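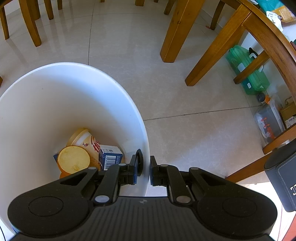 Trash bin, tile floor, table legs. Carton, paper cup or tub and all.

About Us

Hi, I'm Dolores Ridgeway, and Pevside is my company, although most of our regulars would tell you it belongs to whoever has the keys to the van that morning. We clean and tidy homes. Kitchens and dining rooms mostly, because that's where people live and where the mess lands, but we'll follow a trail of crumbs down a hallway if you ask us to.

I started in April, with a mop bucket, a borrowed vacuum and two customers, one of whom was my cousin (she paid full price, I want that on the record). Before that I spent years running the breakfast shift at a hotel, and if you've ever turned over a dining room between the early eaters and the late eaters you'll know I came into this with strong opinions about chairs. Chairs go out before you sweep. All of them! Not pushed to one side, not lifted one at a time with your free hand. Out. I've had this argument with every person I've ever hired and I intend to keep having it.

There are five of us now.

Châu Doãn was the first to join me, and she does floors better than anyone I've met. She's especially good with polished tile, the beige kind with a bit of marbling in it that looks clean from the doorway and then the sun comes in and you see every footprint from the past week. Her method is a dry pass, a damp pass with hardly any water, and then a soft cloth along the grout lines on her knees. It takes longer. We charge the same for it, which my accountant has mentioned.

Thu Bạch looks after the schedule and the phone, and on busy weeks she comes out with us too. If you call between 8 and noon you'll get her. After noon you'll get the machine, but she really does call back. Thu also wrote our sorting sheet, and I'll come to that in a minute because I'm rather proud of it.

Aslı Şimşekoğlu came to us from a furniture shop, so anything made of wood goes to her. Tables, chair legs, the underside of the table where small children put things. She uses a wax called Nusever that she swears by and that makes the van smell like a church. If you don't want wax on your furniture, just tell her and she'll stick to a dry cloth, she won't be offended (she'll be a little offended).

And Wulan Sinaga is our newest. She does the kitchens with me, and she reorganized our supply shelves in her first week without asking. I couldn't find anything for a month and now I can find everything.

So, trash. People always laugh when I say that trash is my favorite part of the job, but I mean it. A room doesn't feel finished to me until the bin's been emptied, wiped and put back where it lives. I'm picky about the bin itself, too. I like a plain white one, smooth and round inside, with a wide opening you can hit from the table. White shows the dirt, people say, and yes, it does, so you clean it! Give me that over a dark one where something's been stuck at the bottom since the holidays.

We empty before we wipe and we wipe before we sweep. Every bin in the house gets looked into, even when there's only a little at the bottom - a noodle tub, a milk carton, a screwed-up bit of paper. A small amount of food packaging can smell up a room faster than a full bag of office paper, and it's so quick to deal with.

That's where Thu's sorting sheet comes in. It's one page, it lives inside the cupboard door, and we leave one with every new customer. Cartons get rinsed, opened out and laid flat. Paper tubs with food in them go in the trash, lids go wherever your town says lids go. Stray caps get picked out by hand. Clean paper goes in its own bag. The rules change from one side of the county to the other, so Thu makes a version for each town we work in, and when the rules change she comes around and tapes a new one up. One customer has kept all the old ones. I didn't ask.

A regular visit from us is 60 minutes for a kitchen and dining room, with two of us working. We can usually do a first visit in nearly double that, as there's always more behind the fridge than anyone was expecting. You don't have to be home. You don't have to clean up before we come, either, and I wish people would believe me about this one. Leave the cups, leave the cartons, leave the chairs any old way. We've seen it.

What's included in a regular visit:
Counters, sink and stovetop
Table and chairs, legs included
Floor swept and washed, under the furniture as well
All bins emptied, wiped out and relined
Recycling sorted and taken to the curb or the chute

What we don't do: windows above the ground floor, ovens (ask me about this one, I can give you a name), and anything with bleach on natural stone.

We look after 33 homes at the moment and we'd like to stop at 35, at least until I've found someone else who'll put up with me on the subject of chairs. I'd much sooner keep it small and know whose kitchen I'm walking into. If we're full when you call, Thu will put you on the list, and the list does move, people go off to other cities all the time.

Our office is the back half of the old Maurya building, next to the frame shop. The sign out front still says Studier, from the stationery people who had it before us, and I've grown fond of it so it's staying up. Come in through the side door. There's usually coffee on, and there's a wall of bins that Wulan is testing for pedal noise, so mind your feet.

If you want a visit, call or fill in the form on the contact page. Tell us what kind of floor you've got and whether your furniture's waxed, oiled or you've no idea. Plenty of people have no idea. Aslı can tell by looking, and she'll leave you a note about it on the table when she's done.

Dolores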